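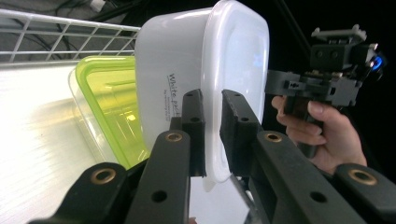

Figure 1. The tub marked "White pack", with a finger pad against the front and another against the right side.

Packing the Grurstead Table: A Term Project on Food Tubs and Where They Go

Our project began with a cupboard, as I suspect a good many household projects do. The shared kitchen at Grurstead had collected plastic food tubs for years, and every one of them had been kept by somebody who was sure it would come in useful. We were asked to choose an everyday sorting job and study it properly over a term, and the five of us settled on the tubs almost straight away (the only other suggestion was odd socks, and we had no wish to spend a term with those!).

The question we set ourselves was a simple one. If you clear a table, bring the tubs to it and pack them away again, what makes the job slow? We guessed it would be the lids. In August we had read an older class report from Kahraman House, where lids were blamed for nearly everything, and we rather took its word for it.

How we worked

We used a white tabletop, which we came to like very much, although a white tub on a white table takes a little getting used to. Each packing round followed the same plan. The tubs came out of the cupboard, were sorted by shape, and went back into one of three places: the Fara shelf, the Kurix crate or the recycling. Those are only our own names for them, and I'm afraid they stuck so well that we can't now remember who thought of them.

We did six rounds in all, the longest of them on a Saturday morning. Times were added up in seconds on a sheet by the door, and the total came to 3,551, not counting tea.

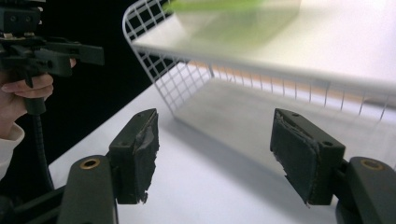

Figure 2. At the white tabletop, with nothing held between the two foam-padded fingers.

What we found

The lids were a nuisance, but they weren't the main trouble. Most of our time went on deciding. A round tub that might nest inside another was picked up, tried, put down and tried again, and we lost whole minutes to this without noticing. Tubs with writing on the side went much faster. A couple of words in dark lettering, like those in Figure 1, gave us something to call the tub by, and once it had a name it soon had a place as well.

Rounded rims were another small lesson. They are lovely and comfortable in the hand, but they take up more of a shelf than you would think, and we had to measure the Fara shelf a second time after our first plan came out too tight.

If we had another term we would label every tub before starting and keep the recycling pile well away from the table, where it was forever being raided by people with second thoughts, myself included.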